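Ondgate: Latuheru
Expansion for the strategy game Ondgate
Publisher: Plutik
Platform: PC, digital download
Requires: Ondgate base game
Players: 1 to 8
Last updated: 2021-05-30

Add to cart
Add to wishlist

Overview

Latuheru is a full expansion for Ondgate. It adds a new island map, a playable faction, naval supply and a reworked trade screen. You need the base game to play it. The expansion does not replace any maps or factions you already own, and saved games made without it will keep loading as before.

The new map is larger than the mainland map but has less open ground. Most provinces are on the coast, and armies that cross water need a harbor at both ends of the trip. If you are used to winning early with cavalry, expect a slower start. Horses can be shipped, but each transport holds fewer of them than foot troops, and they lose condition at sea.

What is included

Latuheru island map, 89 provinces
Idero faction, with its own units, buildings and research tree
Naval supply lines
New trade screen with standing orders
Four campaign scenarios
Skirmish and multiplayer support for the new map
Map editor files for coastal tiles

The soundtrack is sold separately and is not part of this download.

The Idero faction

Idero starts with two harbors and a weak land army. Its towns grow slowly and its walls cost more stone than those of other factions. In return, its ships are cheap to keep, and any Idero harbor can work as a market without a separate building.

The research tree is split between the fleet and the interior. You can work on both at once, but the later fleet projects need timber that only comes from inland provinces, so leaving the interior alone for the whole game is hard to do. Players who prefer a defensive game can take the signal tower projects first. Towers share sight with each other along a coast and give the garrison time to muster before a landing.

Idero can be played on the mainland map as well. Its starting position there is the southern bay. On maps with no water it is not available.

Naval supply

In the base game, troops moved by ship carry their own food and begin to starve when it runs out. With the expansion installed, you can set a supply line between two harbors. Ships assigned to the line go back and forth without further orders until you cancel it, the harbor falls or the ships are sunk.

Supply lines are drawn on the map for you and your allies. Enemies see them only where they have ships or towers in range. A line that is cut shows in red, and the troops at the far end go to half rations on the next turn. Half rations lower morale first and strength after that.

The rule can be turned off in the game setup screen. It is on by default for new games on the island map and off by default everywhere else. 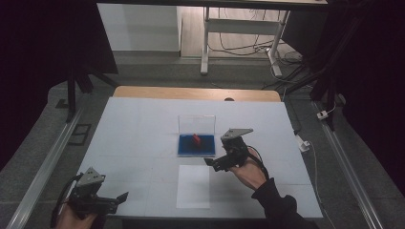

Small blue container with a clear lid, set on a blue-gray sheet

Trade

The trade screen has been rebuilt. Goods are listed by province, and you can sort them by price, stock or distance. Standing orders let you buy or sell a set amount each turn as long as the price stays inside your limits. An order that cannot be filled waits and is tried again the next turn. It is not removed from the list.

Prices now change with distance. Grain sold next door brings less than grain taken to the other side of the island, but the long trip ties up ships and can be raided. Computer players use the same prices you do.

The old trade screen has been removed for everyone who owns the expansion, including when they play without the island map. There is no setting to bring it back.

Scenarios

First Harbor. A short scenario meant for learning the supply rules. You hold one town and have to reach the neighboring island before winter.

The Salt Tax. Played mostly on the trade screen. Fighting is possible but the treasury will not support a long war.

Two Coasts. You defend both sides of a narrow island with one army and a small fleet. The landing sites are different each time you start.

December Fleet. The longest scenario, for players who know the expansion well. Storms close the northern sea lanes from the beginning, and the capital is cut off until you open a road through the interior.

Scenarios can be played in any order. Each has easy, normal and hard settings. Changing the setting during a scenario is possible, but the result will not be posted to the rankings.

Multiplayer

Up to eight players can join a game on the island map. Only the host needs to own Latuheru. Players who do not own it can join with any base game faction, but they cannot pick Idero and they cannot host.

Games can be played live or by turn notice. In a turn notice game, a player who is away for longer than the limit set by the host is taken over by the computer and can come back at the start of any later turn. A full game on the island map takes some 30 hours in live play, so most groups will want to save and return.

All players must be on the same game version. If the lobby shows a version error, close the game, let the update finish and start it again.

System requirements

Memory: 8 GB
Graphics memory: 4 GB
Internet connection for multiplayer and for first activation
Keyboard and mouse. Controllers are not supported.

The requirements are higher than those of the base game. On older computers, turning off wave effects and lowering the sight distance over water will help most. Both settings are under Display.

Installing

Buy the expansion with the same account that holds your base game. It will be added to your library and downloaded the next time you open the game. To check that it is active, look for the Latuheru name in the lower part of the main menu.

User-made maps still work. Mods that change the trade screen will not load until their authors update them. Remove these before you start a new game, or the game may stop at the loading screen.

Known issues

Supply ships may pause for a turn when the destination harbor is being upgraded.
Tower sight is sometimes drawn over mountains. The actual sight range is correct.
In Two Coasts, the advisor message about the west beach can appear twice.
Standing orders are not copied when a game is saved under a new name.

Languages

Menus and text: English, French, German, Spanish
Voice: English only

Refunds

The expansion can be returned if it has not been activated. After activation the sale is final. Buying the base game and the expansion together counts as one order, and both have to be returned together.

Also from Plutik
Ondgate (base game)
Ondgate: Original Soundtrack
Ondgate: Map Maker's Guide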